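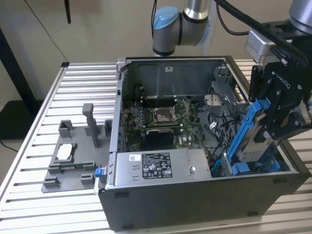
Film Room Assistant, Asto Football Club

Posted November 19, 2019

Asto Football Club is hiring a film room assistant for the coming season, and we are excited about this one. We have wanted a second person in the film room for a long time. The money is finally in the budget, the desk is already there, and the coaches have been asking when somebody is going to sit at it.

Who we are

We are a semi-pro football team playing 11-man tackle at Escobar Field. Our players have day jobs. They teach, drive trucks, fix air conditioners, coach youth teams, and then come to practice in the evening and hit each other for fun. Home games draw 1,000 people when the weather is good, and they are loud! The visiting side of the field has complained about the drumline more than once.

Our head coach is Benjamín Figueroa, who played safety and still sees the whole game from back there. He wants film on every snap. He wants it cut, labeled and waiting for the players before they are done being sore, and he wants his assistants to argue about it with the tape running. If you like football conversation at a high level of detail, with a lot of rewinding, you are going to enjoy the meetings.

The job

You will work under our video coordinator and alongside the offensive and defensive staffs. During the season the week has a rhythm to it, and most of your time will go to the following.

Filming practice. We shoot from the end zone tower and from the sideline. The end zone angle is the one the line coaches live on, so it has to be tight enough to see hands and feet and wide enough to keep both tackles. You'll learn this quickly, mostly by having the offensive line coach tell you when it's wrong.

Filming games, home and away. You will usually have the press box angle. Many of the places we play don't have much of a press box, and a few have only a scissor lift or the top row of the bleachers. Scoreboard shot between plays, please, so we have the down and the clock.

Cutting and tagging. Each play gets its own clip, tagged by down, distance, hash, personnel, formation, motion, front, coverage and result. We keep everything in Vokau, our film library. It's a plain setup that does what we need. You don't need to know it coming in, and if you've used any other film system you'll be comfortable in it fast.

Opponent breakdowns. We trade film with the other teams in the league. What we get ranges from excellent to a phone held by somebody's cousin who is also eating. Your job is to make something useful out of it: tendency sheets by down and distance, a red zone reel, a third down reel, and a separate cut-up of every special teams rep. Our special teams coach watches punt protection the way other people watch movies.

Player cut-ups. Several of our guys are trying to move up a level, and we help them put together highlight film. This is one of the best parts of the job. You'll get to know the players, and when one of them gets a tryout somewhere you'll have had a hand in it. 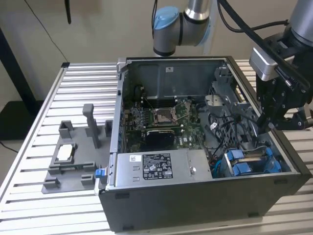 Looking after the gear is part of the job too. The film room at the Grumemis building runs on cameras, tripods, batteries, memory cards, a projector with a mind of its own, and desktop computers that work hard all season. You would be in charge of charging, packing, labeling, and backing up, and of making sure the right bag gets on the bus. You do not have to be a computer technician. It does help a lot if you aren't nervous with a side panel off, and if you can look down into an open tower and tell the power supply from the memory slots, or know what belongs in an empty CPU socket, please say so in your letter. We would rather keep a good machine running than wait on a repair the night before a game. Anything bigger than that goes to our video coordinator, who will gladly show you how it's done if you want to learn.

What we're looking for

You know football. We don't care if you learned it by playing, coaching, refereeing, playing in the marching band, or watching every game with a grandparent who yelled at the set. You should be able to tell a three-technique from a nose and Cover 2 from Cover 3 on film, or at least be close enough that a few weeks of meetings will get you there.

You're careful when you're tired. Tagging a game takes patience, and a lot of it happens late. A play marked as a run when it was a screen will end up in the wrong reel, and a coach will find it in front of the whole room.

You can take a blunt comment and give one back politely. Film rooms are direct places. Ours is friendly, and people apologize when they should, but things move quickly during the week and nobody is going to write you a memo.

You can keep things private. You'll hear about injuries, depth chart changes and game plans before the players do. None of it leaves the building, including the funny parts.

You can lift and carry the camera cases and climb to the filming platform. If you have a question about the platform or need another way to do this part of the job, ask us. We have remote camera mounts we can use and we're glad to talk through how to set things up.

You have a valid driver's license, or a reliable way to get to Asto in the evening. The bus to away games leaves from the Grumemis parking lot, and we do not hold it for anyone. Coach Figueroa has been left behind himself, so we know the rule works.

Nice to have, but please don't let these stop you from applying: video editing experience, spreadsheets beyond the basics, Spanish, and any time spent in a press box or on a stats crew. We've had great people come to us from high school basketball, from a local news station, and from a wedding video business. The wedding videographer was the calmest person on the sideline we have ever had.

Hours and pay

This is a part-time, paid, hourly position. Practices are in the evening, games are on the weekend, and the film work in between can be done partly from home once you're trained. Travel to away games is covered, along with meals on the road. The off-season is lighter: we spend it reviewing our own season, building the teaching reels for new players, and cleaning up the library, which has some very old clips in it with very strange names.

Training camp in July is the busiest stretch of the year. We practice twice a day on some days, the roster changes constantly, and every rep gets filmed and reviewed. Please don't plan a vacation for that month. It's hot, it's long, there are popsicles in the equipment room freezer, and it is where you'll learn more football than you thought you could hold.

The job is for one season to start with. We hope to keep the right person longer than that. Former film room staff have moved on to coaching jobs and to video jobs with college programs, and they still send us their questions and their game film.

How to apply

Send us a resume and a short letter telling us why you want to do this. A page is plenty. We read the letters first, so write it the way you talk.

Along with those, please send a small film sample. Pick any football game you have access to, at any level, and choose 2 drives. For each play, write down the down and distance, the offensive formation, the defensive front, the coverage if you can see it, and what happened. Then add a few sentences about what you would tell a coach who had to play one of those teams next week. A spreadsheet is fine, and so is a neat handwritten sheet with a photo of it attached. If you can't tell what the coverage was, write that you can't tell. We do that too, and a blank with a note beside it is far more useful to us than a guess.

Applications go to the club office, by email or on paper, with "Film Room" in the subject line or on the envelope. We'll keep the posting up until we've found our person and will read applications as they come in.

If your sample looks good, we'll invite you to the Grumemis building for an evening. You'll meet the coaches, sit in on a film session, and tag part of a practice next to our video coordinator so you can see how we do it. Interviews take 3 hours with the session included, and we pay you for that time. Eat first or bring something with you. Wear whatever is comfortable.

Asto Football Club welcomes applicants of every background, and we especially want to hear from women interested in working in football. You don't need to have played a down. Questions about the position are welcome before you apply, and the office will pass them along to the film room. During the season we're quickest to answer in the morning, before practice film starts coming in.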